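House rules for tabletop arms: the new sheet is out

The revised good practice sheet for kitchen-task work is finally on the shared drive, dated 12/1/24, and I'm so pleased with it! Jin-sol Won did most of the drafting, with Seung-woo Nam going through every line afterwards, and between them they've got the old document (which had grown a new appendix each time anybody spilt something) down to 20 rules on two sides of paper. Please bin any copies of the March version, including the laminated one by the Drostham door.

Most of it will be familiar. The big change is the section on water. Until now each site did its own thing, and when the Lindumville group came over to us they were quite surprised at what we allowed on the table. The new rule is the same everywhere: water goes in an open vessel only if the task calls for it, the level stays shallow, and the vessel is emptied at the end of the session, not left for whoever is on next. No extension leads on the tabletop at all while there is water out. Cloths live on the hook, please, and go back on the hook.

Cables come next. Any loop that hangs below the arm has to be checked through the full reach of the task before the first run, at slow speed, with one person on the stop button and doing nothing else. Lindumville asked for this one and I think they were right. A hanging loop can look perfectly tidy in one pose and then sweep straight across a tray in the next. If it touches anything, re-dress it and start the check again from the top.

Objects and labels got a good long argument! Where we've ended up is that shop-bought containers keep their stickers and labels unless the task sheet says to take them off, as people at home don't peel everything before they use it. What we do ask is that you write the object down in the log as it is, label and all, so that Bruvus can match it up later. Clear plastic gets its own line in the log because it gives the cameras so much more trouble than anything else we use.

Speed is capped at 75 per cent of the task setting whenever a new object goes on the table, and it stays there for the first 3 runs. After that it's up to the session lead. There was a push to let experienced people skip the cap, and it didn't get through – I'm glad, speaking as somebody who once skipped it.

Backdrops: plain cloth, hung to the full width of the table, no patterns. It doesn't need ironing (several of you asked, hopefully).

Steinarsdóttir has the sign-off forms. One per person, signed before your next session, and she would like them on paper. Comments on the wording can go straight to Jin-sol, who is already keeping a list for the next revision and seems to be enjoying it far too much.

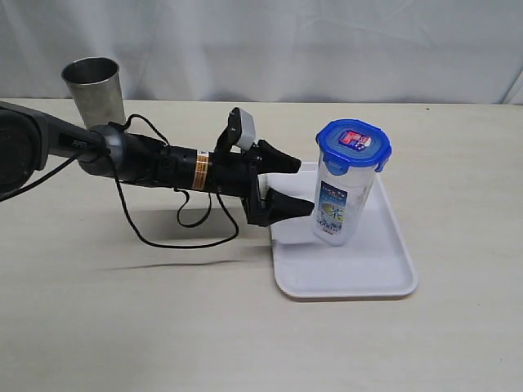
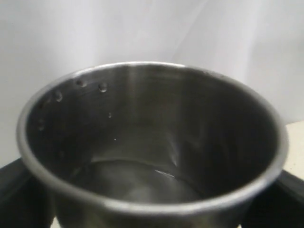 Do visitors have to sign the form too?

Only if they'll be running the arm or holding the stop button. Anyone who is just watching stays behind the floor line and signs the ordinary visitor book.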